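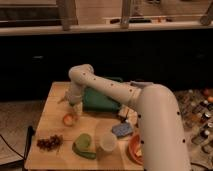 Citrus peel was my way into making candied fruit, and I still think it's the best place for a beginner to start. It costs nothing (you were going to throw it away!), it forgives a lot of mistakes, and your kitchen smells wonderful for the whole afternoon. Big navel oranges and grapefruit are what most recipes call for, but please don't overlook a small round orange fruit like the one on the wooden tabletop. Little ones often have a thin skin, and thin skin candies fast and comes out almost like stained glass. Whatever you pick, go for fruit that feels heavy and has no soft spots, and scrub it well under warm water.

What you need

Peel from 7 or 8 small fruits, or 2 large grapefruit
2 cups sugar, plus more for rolling
1 cup water for the syrup
A pinch of salt
A heavy saucepan, a strainer, a wire rack

Step 1: Take off the peel

Score the fruit from top to bottom into quarters, cutting through the skin and stopping when you feel the flesh. Slide your thumb under and lift. With thin-skinned fruit you may tear a few pieces, and that's fine, torn ones get chopped up for cookies. On thick grapefruit peel I shave off a little of the white part with a spoon. I don't bother on anything smaller. Cut everything into strips as wide as a pencil.

Step 2: Blanch

Cover the strips with cold water, bring to a boil, drain, and start again with fresh cold water. Twice is enough for sweet oranges. Grapefruit wants three rounds, maybe four if you're sensitive to bitterness. Taste a strip after each round! My friend Linnea Solheim likes hers so bitter that she only blanches once, and I have to admit her version dipped in dark chocolate is fantastic.
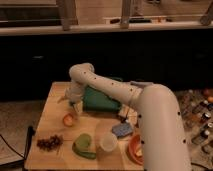

Step 3: Simmer in syrup

Stir the sugar, water and salt together over medium heat until you can't see any grains. Add the drained peel. Turn the heat down until you get small, lazy bubbles around the rim and leave it there for 50 minutes. Swirl the pan now and then, but keep the spoon out of it, as stirring can make the syrup turn grainy. You're looking for strips that are see-through at the edges and bend without any resistance. If the syrup gets low before that happens, add a splash of hot water.

Step 4: Dry

Lift the strips onto the rack with a fork and spread them out so they don't touch. Put a tray underneath. They need to sit overnight, and in sticky August weather it can take up to 2 days. They're ready to sugar when they feel tacky and no longer leave syrup on your finger.

Step 5: Sugar and store

Toss a handful at a time in a bowl of sugar, shake off the extra, and let them sit out for another hour. I keep mine in a jar in the fridge with parchment between the layers.

Don't pour out the syrup!

It keeps in the fridge and it's terrific in iced tea, on pancakes, or brushed over a warm pound cake. Liv Grønli wrote to me after the last version of this page to say she shakes it with lemon juice and fizzy water, and I've been making that all spring.

If something goes wrong

Peel is tough: it needed longer in the blanching water. Hardened strips don't soften much once they're in sugar, so check before you move on.
Syrup turned to crystals: add a few spoonfuls of water and warm it gently until it clears.
Strips weep in the jar: they went in too early. Back on the rack overnight, then roll them again.

Updated 2024-05-12 with the shorter blanching times for sweet oranges.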